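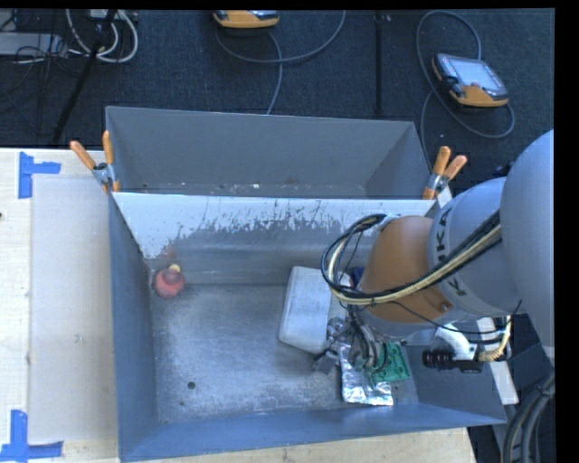
Two grey metal bins, one behind the other.

The Last Bus to Nemance

My gran swore that the best plums in the world grew behind the bus depot at Nemance, and that you could only pick them on the last Saturday but one of her good month, which she said was July and never June. So there I was on Sat 25 July, on the 122, with a rucksack, two old pillowcases and a cheese roll, grinning like a fool.

What a ride it was! The bus climbed past the quarry, past the Pandey bakery (shut, but still smelling of warm sugar), and then the whole valley opened up on the left and I actually said "oh" out loud. The driver laughed. She'd been driving that road for 20 years, she told me, and she still said it herself when the barley was up.

"You're here for the plums," she said.

"How did you know?"

"Pillowcases."

She let me off right at the depot gate and pointed to a gap in the hedge. I squeezed through and there they were – a great sprawling tangle of trees, blue with fruit, wasps humming, the grass so long it soaked me to the knee. I ate the first one standing up with my eyes shut. It was sharp and then sweet and then sharp again, and the juice ran right down to my elbow, and I understood why Gran had gone on about them all those winters.

I filled one pillowcase and half of the other. Then I heard the engine start up, and I ran, plums bouncing on my back, shouting and waving my free arm.

The driver had the doors open already. I held out the half-full one to her.

"Go on, then," she said, and moved her flask to make room.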